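Ponotley publishes house rules for recording cloth handling in private homes

20 March 2023

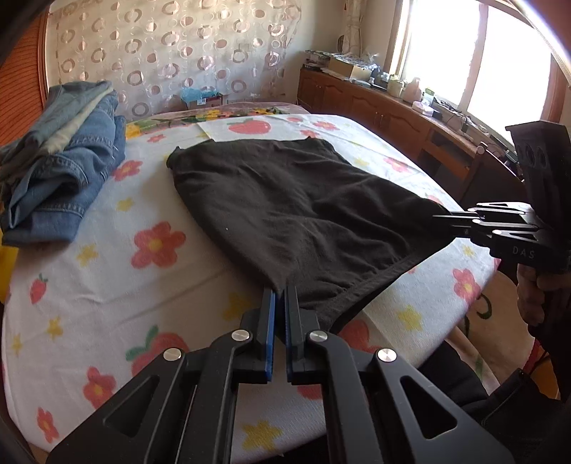
Ponotley has released a set of working rules for people who record household tasks with hand-held grippers, with most of the text given over to folding and sorting laundry. The rules take effect this week for all new recording work the company pays for. Contractors already under agreement have until September to switch over.

The document runs to 18 pages and replaces a looser set of notes that had been passed between teams since the company began collecting demonstrations for robot training. It was written with Szabó, a contractor that supplies operators, and Handusov, which checks recordings before they are used.

Chenxi Duan, who led the drafting at Ponotley, said the old notes left too much up to each operator. "Two people would fold the same sweater in the same room and we could use one recording and not the other," Duan said. "The difference was usually something small, like when they let go of the hem."

Under the new rules, a garment has to be held at two points before it is lifted clear of the table. Operators are told to take hold of a hem or a seam where there is one, and to avoid pinching a single layer of knit in the middle of a panel. If a grip slips, the operator carries on and marks the attempt afterward. Restarting in the middle of a fold is no longer allowed.

Dark fabric gets its own section. Edges on black and brown clothing are hard to pick out in the recordings, and Handusov reviewers had been rejecting them at a higher rate than light clothing. The rules ask for daylight or a lamp from the side, and a tabletop lighter than the garment. Patterned tablecloths are allowed. An earlier draft would have required plain covers, but that was dropped after operators said it would mean rearranging people's homes.

The same thinking applies to the rest of the room. Furniture, shelves and finished laundry can stay where the household keeps them, as long as nothing blocks the arms. Mail, prescriptions, family photographs and anything else with a name or address on it must be turned over or taken out of the room before recording begins. Anyone who lives at the address has to give written consent, including people who will be out at the time, and consent can be withdrawn later. Ponotley says it will delete the material when that happens.

Other points in the document:

Jaw pads are to be checked at the start of each session and replaced when worn or loose.

Both grippers must be calibrated together, even if only one is needed for the task.

Operators working from a chair should keep their feet and legs clear of hanging cloth.

Sessions stop for a break after 18 attempts.

Szabó will retrain its operators over the coming weeks. The company has 312 on its books and says each will complete a half-day course, with a practical test on shirts, pants and towels. Operators are paid for the time.

Handusov is changing its review sheet to match. Reviewers will mark the grip, the release and the final fold separately, and a recording that fails on one can still be kept for the others. A trial of the sheet covered 900 recordings. Handusov has not released the results.

Zullance, which buys recordings from several suppliers, said it would accept material made under the Ponotley rules without further checks on consent. It expects to take up to 4,000 recordings of clothing in the first batch.

The rules do not cover ironing, sewing or the loading of washing machines. Duan said a section on bed linen is being written and will need two operators for larger sheets.

The full text is available from Ponotley on request. Comments can be sent to the company until the end of September.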